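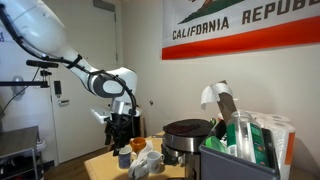
Teaching the arm by hand: tips for cups and mugs

Start with the arm in free-drive and your hand on the wrist, not the elbow. Pushing from the elbow swings the gripper wide and you'll have a mug over.

Come down from above, slowly, and stop just short of the rim. Save a point there before you close the fingers.

Mugs with handles: turn the handle away from the gripper, and keep it the same way for the first 4 runs. Change it after that.

Keep cloths flat. A fold against a mug gets dragged along with it.

Strap the cable before you start and leave slack at each joint. Check it again at full reach.

If you're working by remote, set the speed low and pause for 3 seconds before each grip. Long pauses elsewhere should be trimmed out, or the arm will copy them.

We kept almost 200 runs at Grusthorpe and threw out any with a knock in them. Samuele Caruso keeps the bad ones in a separate folder, named by fault.

Last changed 6/18/22. Plates and bowls to follow in July.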